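Notebooks > Barside cell > Two-arm setup > Entry

Barside cell: wrist zero and the left thumb

Monday, February 26, 2018

Simulation side in the morning, hardware after lunch. Sadao Nishimura on the bench with me until four. 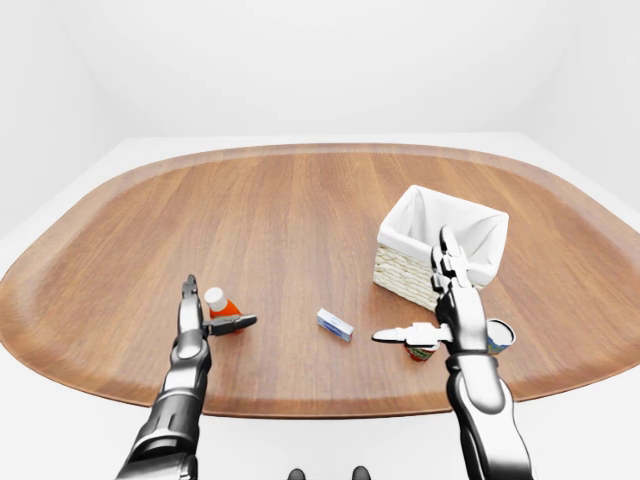 Starting point was the complaint from last week that the left hand closes short on small items. Masanobu Aoki had put it down to the grip force setting. I left force alone and went through the zeros first. The calibration file loaded on the cell was the August one, from before the left wrist was swapped. The new wrist has its own offset and it was never written in.

Order of work:

Stopped the cell, arms parked, power off at the cabinet. Tag on the handle.

Took the cover off the left wrist. Cable to the thumb motor had a flat spot where it passes the joint ring. Insulation not broken. Moved the clip one hole back and gave the cable a bit more slack. Turned the wrist by hand end to end and it doesn't touch now.

Checked the cover screws on the right wrist while I was there. One was loose. Cleaned it, put it back with thread lock.

Power on, ran both arms to the zero pose with the pin fitted. Encoder count on the left wrist read 587 with the pin in. The file said 481. So it was off by 106 counts, which is plenty to put the thumb in the wrong place at the tip.

Wrote the new value to the controller and saved a copy under the Kobori folder. Old file renamed, not deleted. Power off, on again, and the value held.

Simulation: same offset has to go into the model or the two will drift apart again. I changed it in the Nostell build and reloaded the oval table layout. Kept the objects where they were, including the can on its side. The bottle on the left and the cup on the right are the ones that matter for this job, being small and upright. The basket stays as the drop target.

Sadao wanted the thumb to come in lower on the bottle. My view is that the approach height can wait until the zero has been proved on a few days of running. We agreed to leave it and look again when there is a log to read.

Hardware run: 10 closes on the left with the gauge block, then the same on the right. Left gave full contact on all of them. Right had 2 where the thumb stopped early and then caught up. Could be the controller, could be grease. The right hand had its last grease in August too, so I'd start there before blaming anything else. Not done today because the tube in the drawer is the wrong grade. Have asked stores for the one on the parts sheet.

One thing for whoever opens the left wrist next: the long screw goes in the hole nearest the elbow. Put it in either of the others and it bottoms out before the cover is tight, and the cover will buzz when the arm runs fast. I did this the first time and had to take it all off again.

Brevach dock: the backup script still points at the old path. It reports a good backup and copies an empty folder. I copied the calibration files across by hand today. Masanobu has the password for that machine and will need to fix the path when he is in.

Left to do:
- grease right hand, repeat the gauge block closes
- backup path on Brevach
- print new zero values and tape them inside the cabinet door, take the old sheet down
- order a spare thumb cable for the left side, same length as fitted
- approach height, after there is a log

Tag removed, cell handed back at 4:40. Running at half speed overnight. Full speed only after the right hand is greased.

Recent entries
Barside cell: left wrist swap
Barside cell: cabinet fan and filter
Nostell build: table layouts and reload steps
Gauge block closes, how to log them
Kobori folder: what is kept where
Brevach dock: restart after power cut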